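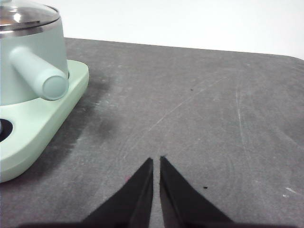
A mint-green electric pot with a steel lid.

The Last Bus from Lemell

We lost to Lemell by 3 in April, in a gym with a dead spot on the left side of the floor, just past the foul line. Everybody in the league knew about the dead spot. Their guards dribbled around it without looking down. Ours didn't.

I was the backup point guard. I played four minutes in the first half and none in the second until our starter fouled out with 17 seconds left. The coach looked down the bench and said my number. He didn't say anything else. We were down one and it was our ball on the side.

I caught the inbounds pass and brought it up. The play was a screen on the right, but the screen came late and their center was already standing there, so I went left. I knew where I was going. I had thought about that spot the whole bus ride over. I put the ball down on it anyway, and it came up to my shin.

Their guard picked it up and got fouled at the other end. He made both. Our last shot was from half court and hit the scoreboard.

In the locker room the coach talked about rebounding. He said we had given up too many second chances, and he was right. Our forward iced his knee. I took a long time with my shoes.

The bus was parked behind the gym next to a warehouse with FIVORA painted on the side. It took two tries to start. I sat in the third row by myself and put my bag on the other seat. The road home goes through Coman and then over the ridge to Pravska, and there are no lights on most of it.

Past Coman the coach came back and stood in the aisle, holding on to the luggage rack.

"You went left," he said.

"The screen was late."

"I saw that. Left was open."

I waited for the rest. He looked out the window for a while, though there was nothing out there but the snow fence.

"I played in that gym in high school," he said. "I did the same thing. It was the second quarter, so people forgot."

"Did you?"

"No."

He went back up front and asked the driver to turn the heat on. The driver said it was on.

We pulled into Pravska at ten minutes to one. My father was in the lot with the engine running and the radio off. He had listened to the game at home. I put my bag in the back and got in, and he asked if I had eaten. I said I'd had a sandwich at the half.

"That's not much," he said.

We drove past the school. Someone had left the lights on over the outdoor court, and the wind was moving the net on the near basket. I asked him to stop. He pulled over and found a ball under the back seat, low on air, and handed it to me.

I went out and dribbled it left-handed until my fingers got cold. Then we went home.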